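Tudham Public Library
The Tudham Public Library will move to summer hours in July. All branches will open one hour earlier and close at 6 p.m. The Leblanc Street branch will remain closed on Mondays.

Tudham Public Library
Patrons with items on hold at Leblanc Street will have 3 extra days to collect them. No late fees will be charged during the change.

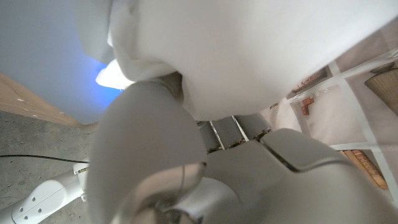 White fabric, close up.

Tudham Public Library
The summer craft and sewing table returns to the Pallberg Room. Places are free but limited, and registration is required at the front desk. Children under 10 must attend with an adult.

Tudham Public Library
Last summer, 197 residents completed the reading program. Our goal this year is 200. Reading logs are available at both branches.

Tudham Public Library
Questions about the new hours may be directed to Mackenzie Lemieux, Branch Services.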